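Painting over old varnished skirting boards - sand back to bare wood or not?

Asked by Lucrezia Fiore in Decorating

We moved into a 1930s semi in Todgate in March and every skirting board downstairs has the same dark brown varnish. I want them off-white to match the door frames. I did a test patch in the hall with ordinary satin paint and it scratched off with a fingernail after two days. Do I have to sand the lot back to bare wood, or is there a primer that will hold? I've got a tin of Stundix multi-surface primer left over from the bathroom if that's any use.

2 answers

Darragh Dunne
No need to go back to bare wood. You only need to take the shine off so the primer has something to grip. What I did in ours:

Wash the boards with sugar soap and rinse them. Years of polish and floor cleaner build up along the bottom edge, so go over that part twice. Let it dry overnight.

Sand by hand with 120 grit until it looks dull all over. Hoover up, then wipe with a damp cloth.
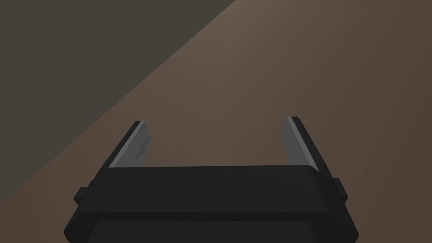

Plain brown surface, no pattern or grain showing

One coat of adhesion primer, left for as long as the tin says. Check that yours lists varnished wood - some multi-surface ones are meant for tiles and melamine. If brown stains come through the primer, put a stain block over them before the top coat.

Then 2 thin coats of satin or eggshell. Ours took a weekend for the living room and hall, and I spent 90 pounds including brushes and tape. Caulk the gap at the top after priming, before the first top coat.

One warning. With a house that age there may be old lead paint under the varnish. Get a test kit before you sand anything.

ibarra_30
Agree with most of that. I'd pull them off and fit new MDF ones, personally. Cost me 188 for the whole downstairs, ready primed. Mind the plaster though, mine came away in lumps behind the radiator.

Lucrezia Fiore
Thanks both. Lead test ordered. Will try the primer on the bit behind the sofa first.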